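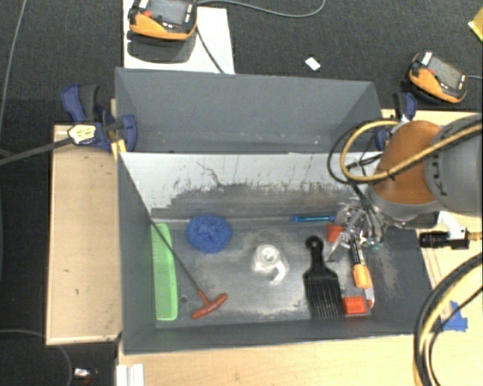

Rapport d'avancement, novembre 2019
Projet Humum : tri et remise en circulation des petits objets ménagers

Rédigé par Ans Goossens, à l'attention du fonds Nistiment

1. Rappel de l'activité

Humum reçoit des objets du quotidien en mélange, les trie par usage et les remet à des familles qui s'installent dans un logement. Le financement accordé en avril couvre la location de l'atelier, l'achat des bacs et un poste de tri à mi-temps. Le présent rapport porte sur le travail à la table de tri et sur l'état du matériel.

2. Ce qui arrive dans les bacs

Les arrivages restent très mélangés. Dans un même bac gris, on trouve un article vert vif en forme de peigne, à dents fines, une boule à récurer bleue, un outil à poignée rouge en T, un article noir à longues dents et des pièces rouge orangé. Les affaires de toilette, le ménage et l'outillage ne sont donc presque jamais séparés par les donateurs, malgré la consigne imprimée sur les sacs. Nous avons renoncé à refuser les sacs mélangés, car les refus prenaient plus de temps que le tri.

Depuis la rentrée, les bacs sont placés l'un derrière l'autre. Celui de devant contient les objets à trier. On ne le remplit plus jusqu'en haut : une seule couche sur le fond suffit, et les petites pièces ne disparaissent plus sous les grandes. Les objets clairs ou translucides posent encore problème, car ils se confondent avec le fond usé du bac. Il est demandé aux trieurs de passer la main sur tout le fond avant de déclarer un bac terminé.

3. Résultats de la période

Plus de 2 000 objets ont été triés depuis le versement de la première tranche. Ils ont servi à composer 23 lots complets, dont 16 sont déjà partis. Les autres attendent une date d'emménagement et sont entreposés au fond de l'atelier, étiquetés.

La catégorie la plus lente reste celle des peignes et brosses. Chaque pièce doit être lavée, séchée et contrôlée dent par dent, et nous écartons celles qui accrochent. Les outils à main vont plus vite, mais il faut vérifier que la poignée tient bien sur la tige. Les éponges et boules à récurer ne sont remises en lot que si elles nous parviennent dans leur emballage. Les autres servent au nettoyage de l'atelier.

4. État du matériel

Les bacs fournis par Mullanico sont solides, mais l'intérieur s'abîme. Sur celui que nous utilisons le plus à l'avant, la paroi du fond est couverte de rayures verticales et d'éraflures sombres, et le plancher présente de larges traces blanchâtres. Cela ne gêne pas l'usage. Nous ne demandons pas de remplacement cette année. La maison Hodžić nous a proposé des tapis de fond de couleur unie, qui faciliteraient le repérage des pièces claires. Un devis est joint au dossier comptable.

5. Difficultés

Le poste de tri est resté vacant six semaines pendant l'été, et le retard n'est rattrapé qu'en partie. Le lavage se fait toujours dans un évier partagé avec l'étage du dessus, ce qui limite les plages horaires. Une demande de second point d'eau a été adressée au propriétaire et nous n'avons pas encore sa réponse.

6. Suite prévue

Achat de tapis de fond pour les bacs de tri, sous réserve de votre accord sur le transfert depuis la ligne « fournitures diverses ».
Révision de la consigne donnée aux donateurs, avec une liste courte des articles acceptés.
Envoi des lots restants dès que les dates d'emménagement seront confirmées.

Les justificatifs de dépenses sont transmis séparément. Le solde de la deuxième tranche peut être versé sur le même compte que la première.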